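Skaltetum » Notes » Garment folding, batch 3: what I changed in the collection protocol

Garment folding, batch 3: what I changed in the collection protocol

Apr 30, 2020

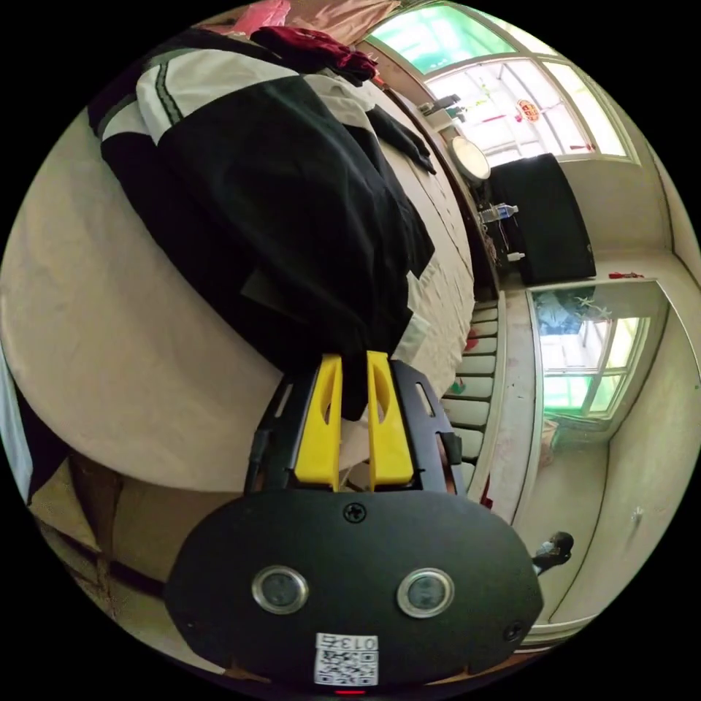 Batch 3 closed with 591 episodes accepted. The target was higher, but I stopped when the rejection log began repeating itself and fixed the protocol first. What follows is mostly for Corentin Lefèvre, who takes over the schedule for batch 4, and for anyone else working with hand-held grippers and soft goods.

Background, briefly. Jullora is our cloth policy. It takes wrist video, gripper width and relative pose, and it outputs short chunks of motion. Batches 1 and 2 were recorded at a bench in the lab, with towels and plain shirts on a flat table. The policy learned those well and did poorly on anything lying on a mattress. A mattress gives under the fingertips. On the bench, an operator can press down until the fingers stop and then close. On a bed the same motion pushes the fabric into a dent, and the fingers close on two layers, or on the sheet as well.

So batch 3 was recorded in homes, on beds, using whatever clothes were there.

Episode definition

An episode starts with the garment spread or dropped on the bed and the fingers open, clear of the cloth. It ends when the garment has been folded and the gripper has backed off far enough that the fingers are clear again. The old rule said "ends when the fold is complete," and each operator read that differently. Rosine Hamel stopped recording at release. Maxence Rolland smoothed the result for several seconds and then stopped. Both are reasonable readings, and the policy trained on the mixture would sometimes hover over a finished fold and start patting it.

Smoothing is now allowed once, before the retreat. The retreat is required. If you forget it, discard the episode. Do not record a retreat separately and splice it on.

First contact

Most rejected episodes fail in the first contact. The usual pattern is that the fingers come down too steeply, touch the cloth with the tips, and drag it before closing. The tracked pose looks clean and the width signal looks clean, so the automatic checks pass it. You only find it by watching the video.

The new instruction is to approach at a shallow angle, touch, pause for a beat, then close. The pause matters more than I expected. Without it, contact and closing fall within a few samples of each other and the model has very little to learn the order from. Anatole Jacquet objected that the pause makes the demonstrations slower than they need to be. He is right, and we can drop some of those samples at training time. We cannot add samples that were never recorded.

Dark fabric

Dark garments deserve their own section. Black cloth in a bright room loses its folds almost completely. Exposure settles on the window or the sheet, and the sleeve becomes one flat shape with no visible edge between layers. An operator standing over the bed sees the edge without trouble and grabs it. The model gets no such help.

I considered excluding dark clothes and decided against it. People own a lot of them. Instead:

Lock exposure with the gripper held over the garment, after the garment is in place.
If there is a window at the head or side of the bed, work with it off to one side where the room permits. Where it doesn't, record anyway and tag the episode "backlit."
Garments with both dark and light panels are useful and should be kept in rotation. The light panels give the tracker and the model something to hold on to, and the dark ones are still in view.

Mixed garments had a better acceptance rate than solid black ones in my review. I have not separated that from operator skill yet, so treat it as a hint.

Tracking

Pose tracking on a bed is worse than on a bench, for the obvious reason that a plain sheet has almost no texture and fills a large part of the view. What saves it is the rest of the room. Window frames, radiators, door frames, boxes and furniture legs all carry corners that stay put. I had asked operators to tidy before recording. I now ask them to leave the room as it is, apart from anything that might fall or move during the session.

The mapping pass is still the first thing recorded in each room. Walk it slowly, including the doorway, and look back at the bed from at least 2 sides. Several early sessions mapped only the bed and its near wall, and tracking went as soon as the operator leaned over to reach the far sleeve. Those sessions cost us a day to sort out. I kept the ones that could be relocalized and threw away the rest.

People walking through the view are fine if they are far off. A person close to the bed, moving, is not. Say something and wait.

Variety versus volume

Léonie Marty asked in November whether we should aim for 3,000 episodes in a few rooms or far fewer spread across many. At the time I said volume. I now think that was wrong for this task. The learning curve on batch 3 flattened early inside any single room and moved again each time a new room came in, including rooms where we had only a short session. The effect was larger for new rooms than for new garments, which surprised me. My guess is that mattress stiffness and lighting account for most of it, but the logs do not record stiffness and I can't check.

For batch 4 the plan is short sessions, one room each, with garments swapped often. When an operator gets bored and starts producing identical folds, the session is over. You can see this in the data: start positions bunch up, the approach angle narrows, and durations get shorter.

Labels

Each episode gets a garment type, a surface type, a lighting tag and a device number. The device number has to be typed in from the sticker on the unit, and it was wrong often enough that I wrote a check against the calibration file. Two units with swapped numbers produce widths that are off by a small constant — small enough to train on without complaint and large enough to make the fingers miss a hem. Kong, our ingest script, now refuses the upload if the number and the calibration disagree. Please do not edit the calibration file to make it go through.

Open items

The finger geometry changed partway through the batch and I have not yet measured whether it shows up in the results. The Indadley sessions are not included in the total, as their clocks drifted against the video and I am still realigning them. Corentin has the updated operator sheet, and the old one should be deleted from the shared folder.

Filed under: data collection, cloth, Jullora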